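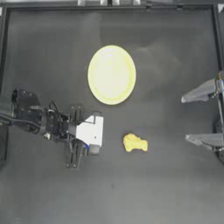
Page last changed: January, Tuesday edition, 4:30 p.m.

Seixas Dining Hall
Kitchen and Serving Area Safety Checklist, with Inspector Comments

Inspector: Bahman Pakzad
Form 29

1. Handwashing sinks supplied with soap and paper towels
Satisfactory.

2. Cold storage temperature log complete
Needs attention. Two evening entries are missing from the Nivari walk-in log. The shift lead must sign each entry.

3. Plates and serving dishes free of chips and cracks
Satisfactory. Damaged pieces are to be discarded the same day.

4. Work surfaces wiped down between tasks
Satisfactory.

5. Fire extinguishers mounted and tagged
Needs attention. Unit 243, by the loading door, has no current tag. Grudo has been asked to service it.

6. Exits and aisles clear
Not satisfactory at first visit. Boxes from the Stustetti delivery were stacked in the rear aisle. They were moved before the inspector left.

7. Posted occupancy limits readable
Satisfactory. Main hall 500, side room 125.

8. Floor mats flat and dry
Satisfactory. One mat near the dish return is curling at the corner and should be replaced.

Items 2 and 5 remain open. Send corrections in writing to the facilities office.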